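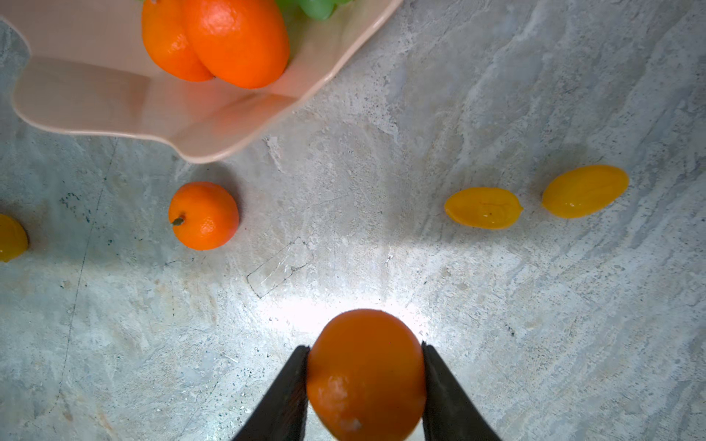 Oranges, raisin vert et coupe rose à bord ondulé sur un plan de travail veiné.

La corbeille de fruits mérite mieux que l'indifférence

Tribune de Tineke Kuipers, responsable des espaces communs de la maison Floler

La commission d'aménagement de notre établissement a été saisie, le 14 novembre, d'une proposition visant à supprimer les fruits des cuisines partagées. Le montant en cause s'élève à 200 euros par étage. Je souhaite exposer les raisons pour lesquelles cette économie me paraît mal choisie.

Une cuisine collective se juge d'abord à son plan de travail. Lorsqu'il ne porte que des notices et des tasses oubliées, les résidents le traversent sans s'y arrêter. Une coupe garnie d'oranges et de raisin modifie cet usage – on s'y attarde, on y échange quelques mots. La couleur y tient une part considérable : sur une surface pâle, l'orange se voit depuis la porte.

M. Willy Verstraete soutient, dans sa note, que des fruits factices rendraient le même service à moindre coût. L'argument n'est pas sans valeur. Le décor artificiel ne s'abîme pas et se prête à des compositions que le produit frais supporterait mal. 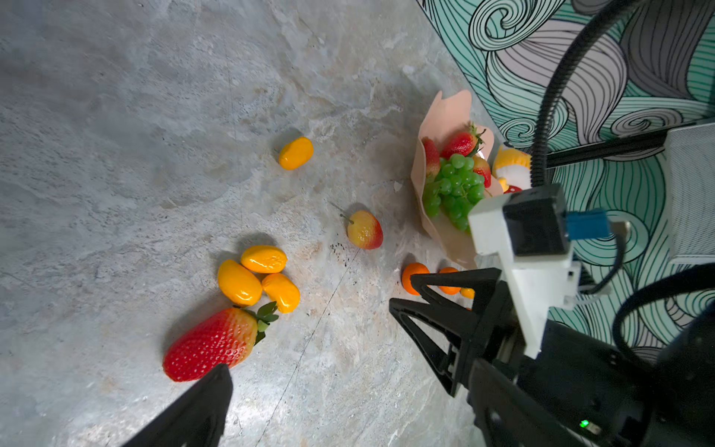

Fruits factices sur le plan de travail ; à droite, raisin et fraises en bouquet dans un papier rose pêche.

Je ne propose donc pas de l'exclure. Un bouquet de fraises et de raisin sous papier plissé a sa place dans une pièce commune, en particulier au mois de décembre. Il ne saurait toutefois tenir lieu d'approvisionnement. Un résident qui tend la main vers une pomme doit pouvoir la manger, et l'institution qui l'accueille lui doit au moins cette franchise.

Il conviendrait dès lors de maintenir le crédit actuel, de réserver une coupe aux fruits frais et de présenter le décor à part, dans un contenant distinct. La commission pourrait réexaminer ce partage après trois mois, au vu des remarques recueillies à chaque étage.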